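The Last Drive to Konditz

My father gave up his car in December, in the sense that the Pope gives up the papacy. There were terms.

The car was a Grestix, and it had 488 dollars' worth of new tires on it, a figure he worked into most sentences. I was to be his driver. I was to keep the radio at 3. I was not to sigh.

"Your mother never sighed," he said, buckling in.

My mother sighed from 1961 until she died, mostly in that seat, but I let it go.
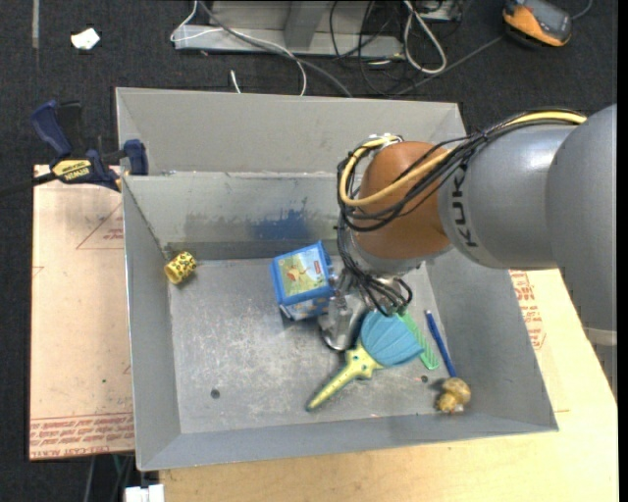 We went to Konditz for his eye drops, which they also sell two blocks from his house. He steered with his knees the whole way. At every light he put his foot down on the floor mat, hard, and looked at me to see if I had noticed there was a light.

"Flunari people drive like that," he said of a man who had merged. I asked what was wrong with Flunari, a town we had both been to once, for lunch. He said I'd understand when I was older. I am 58.

Coming home he got quiet. Past the feed store he told me to pull over, so I did, and he sat there with the little paper bag on his lap.

"Do you want to go in somewhere?" I asked.

"No. I want to see you parallel park."

There wasn't another car on the street. I parked parallel to the curb, between nothing and nothing - and he opened his door, leaned out and studied the gap for a long while.

"Do it again," he said.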